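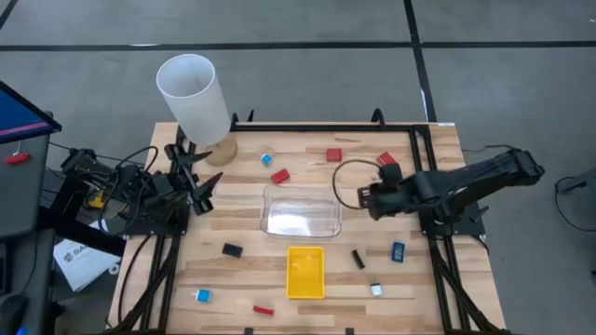 How many examples before block sorting gets reliable?
Posted by tastuvum, 23 Jun 2024

Hi all, I've been teaching our two-arm table to put small blocks into trays, driving the arms by hand and saving every run. I have 668 good ones now and my wrists are feeling it! The policy still dithers whenever a red block sits near the clear tray. Do I just keep recording, or am I doing something wrong?

Jarix
Oh, I feel for you, we were in the same boat last September. We stopped at 1513, but what helped most was mixing up where the trays and blocks start. Try 40 runs with the clear tray somewhere new each time (and a red block close by), retrain, and see how it does before you record any more. Take breaks, too!

Rorngate
more data. also check your 2 arms are synced in the logs, mine werent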